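Birnora Two-Arm Cloth Sorting Cell
Research equipment / Manipulation / Deformable objects

Overview
Birnora is a bench-scale cell for research on sorting mixed household textiles into open bins. It is supplied as a complete station with two arms, a matted worktable, clear bins, and the recording and training software used in the Haugen sorting method. The standard task is short to state: cloths lie in overlapping heaps on the mat, and the policy must pick one at a time and release it in the bin assigned to its class.

The cell is sold to university and industrial labs. It is not rated for production laundry handling.

Method
The Haugen method splits each pick into two learned parts. A grasp proposer scores points on the visible cloth surface and favors ridges and free corners over flat areas. A separate release model decides when to open the fingers, using wrist view and arm pose only. The two are trained on the same teleoperated demonstrations but with different loss terms, and either one can be replaced without retraining the other.

Cloths of similar color are the hard case. In overlapping heaps the proposer tends to place a grasp across the boundary between two items, and both come up together. The method handles this with a short lift check: the arm raises the cloth, holds, and compares the outline against the one predicted before contact. A mismatch triggers a release over the mat and a new proposal. 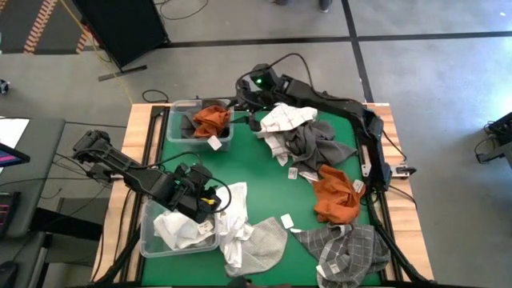
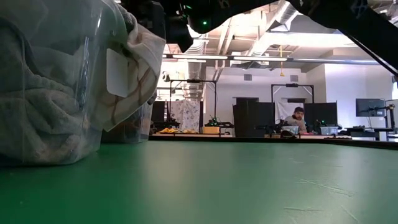 Reported results
The reference policy was trained on 3,000 demonstrated picks and tested on 200 sorting runs with cloths not used in training. A run counts as complete only if every cloth ends in its assigned bin with no operator contact.

Complete runs, full method: 63 percent
Most common failure: two cloths lifted together and not caught by the lift check
Second most common failure: cloth left draped over the bin rim after release

Rim drape is scored as a failure if any part of the cloth touches the mat. Cloth that hangs over the rim without reaching the mat is scored as placed. Labs that compare against the reference result should keep this rule, as it has a large effect on the complete-run figure.

Folding is outside the scope of the method. Cloths are released as gripped and bins fill unevenly. The release model shifts its drop point when the bin surface seen from the wrist is high on one side, but it does not press cloth down.

Components
Two arms with parallel grippers, mounted at opposite sides of the table
Worktable with green mat
Clear plastic bins
Wrist and workspace cameras with mounts
Teleoperation set for recording demonstrations
Susier control software, one lab license
Reference policy weights and demonstration set

Cloths are not included. A shopping list with fiber content and size classes is provided with the software. Sewn-in care labels should be left on, as the reference set was recorded with labels attached and the proposer was trained with them in view.

Setup notes
Level the table before clamping the arms. Arm base positions are measured from the table edge and entered in Susier once; the software then computes the shared workspace and the zone where only one arm may enter at a time. Recheck these values after any clamp is loosened.

Route cables above the forearm with enough slack for full wrist rotation. A cable that drags over the mat will move light cloths and spoil the lift check.

Lighting should be even. Clear bins produce reflections that can shift the estimated rim height, and the calibration routine must be run with the room lights in their working state. Run it again if lights or window shades are changed.

Known limits
Sheer fabrics are not detected reliably. Cloths larger than the mat cannot be sorted. Stacked bins are not supported. The release model assumes bins that do not move during a run, and a bin pushed by the gripper must be reset by hand before the run continues.

Versions
The current software release adds per-arm logging and a replay viewer for failed picks. Policies trained with the previous release load without changes. Support for a third bin class is planned for December.

Ordering
Birnora is built to order by Pilville. The quoted price includes remote installation support and 5 hours of training on Susier. Spare finger pads, camera mounts and bins can be ordered separately. Include the table footprint available in your lab and the local supply voltage with your request.

Page last revised Sep 3, 2023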